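Imprimir | Enviar por correo electrónico

# Toltenen: colocación de objetos por celdas

Ficha de datos, revisión del 10 de mayo de 2022

Bienvenidos, y gracias por el interés (que ha sido bastante mayor del que esperábamos cuando Titilayo Bashir subió la primera versión). Toltenen reúne 3,724 episodios teleoperados de un brazo de sobremesa que lleva objetos cotidianos de una celda a otra de una cuadrícula. Lo preparamos en el laboratorio de Collomdale para estudiar una cosa muy concreta: si una política aprende mejor la posición de destino cuando la mesa tiene referencias visibles.

## La cuadrícula

Las celdas se marcan con cinta azul de pintor, pegada a mano, así que no esperéis líneas perfectas. Preferimos dejarlas con sus ondulaciones, porque una política que solo funcione con bordes impecables nos serviría de bien poco. Cada episodio incluye la vista de muñeca y la de una cámara fija.
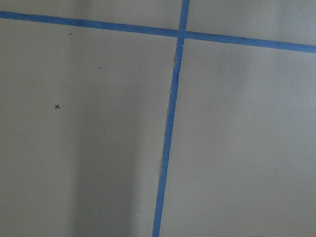 ¿Hace falta calibrar la cámara de muñeca para usar los datos?

Para entrenar con imágenes basta con los archivos tal como vienen; la calibración solo es necesaria si queréis proyectar las celdas a coordenadas del brazo.

## Particiones

Reservamos 218 episodios para validación y 125 para prueba, y el resto es entrenamiento. Los objetos van desde telas dobladas hasta un portátil cerrado, que con su tamaño tapa parte de las líneas y nos ha dado más trabajo que todos los demás juntos. Yanling Xiong recomienda evaluar estos casos por separado, y yo también.

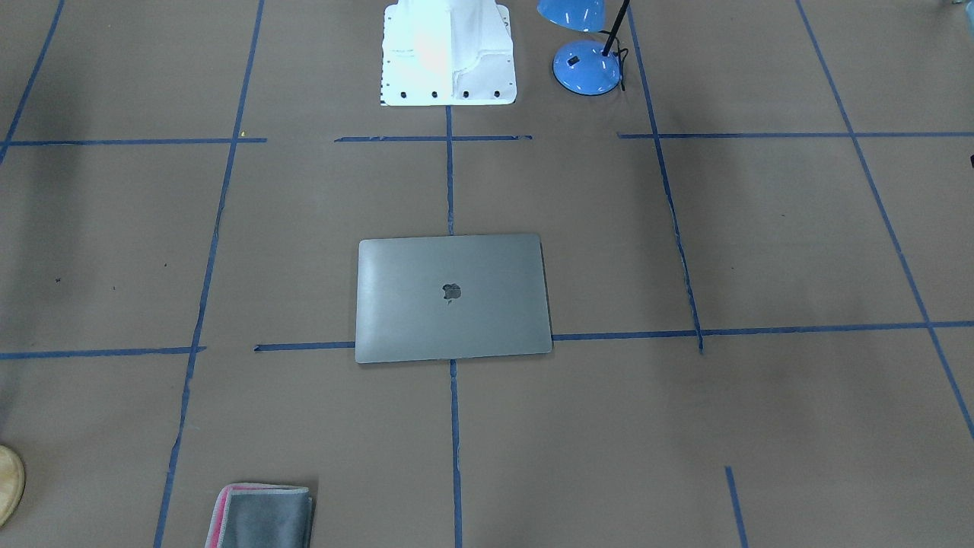 Vista fija: portátil cerrado sobre un cruce de la cuadrícula.

## Limitaciones

Hay una sola mesa y un solo brazo. Las etiquetas de celda las revisó Femi Briggs a mano; si encontráis alguna mal puesta, escribidnos con toda confianza.

Comentarios

Yakubu O.: ¡Muchas gracias! ¿Habrá versión a menor resolución? Mi disco ya no da más.

Binta Etim: Sí, Yakubu, la estamos preparando, con 700 episodios para empezar.

amarasinghe_lab: El enlace a las etiquetas de prueba me da error desde ayer.

Contacto: equipo Toltenen, Collomdale | © 2022 | Volver arriba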